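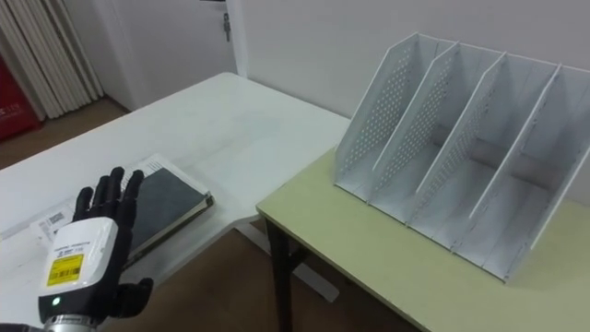 Budgeting for a desk-filing robot

hatchling_116
We're costing a humanoid for light office work, starting with books and papers going into a desktop organiser. Lorarley have quoted for the robot. What I can't settle is everything else. My list so far is £2,122 for spare fingers and £249 for a standing desk. Is a five-fingered hand worth it for this?

plumbline
No. Tivesex do a plain two-jaw gripper and a closed book doesn't need more than that. Spend the difference on a service plan.

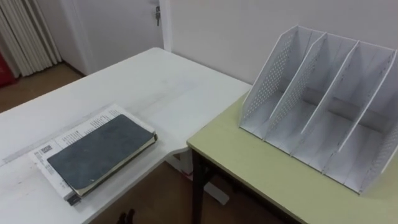
Findcombe, May 19, 2026

hatchling_116
A book, yes. Our papers come in thin stacks and sit under the book, so I'm less sure. The two tables aren't level with each other either.

oddsocket
Then test with your own papers before you order. I disagree with plumbline on the gripper - ours creased every thin booklet we had. Also put down money for floor space and cable covers.
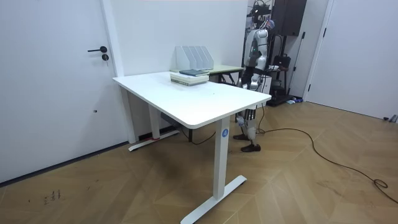
Re: Which desk?

plumbline
Sjöberg's fixed one. An electric desk is one more thing to go wrong.

oddsocket
We've had an electric one for 4 years with no faults. Being able to change the height saved us a second table.

hatchling_116
Keeping electric, then. Order goes in October.

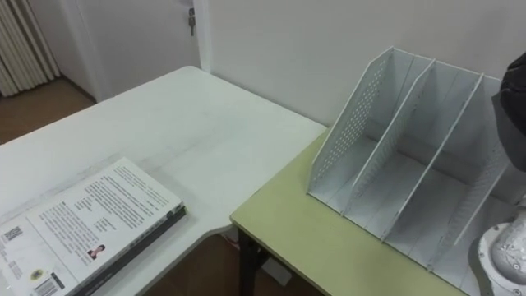
White desk, side table and the organiser, compartments empty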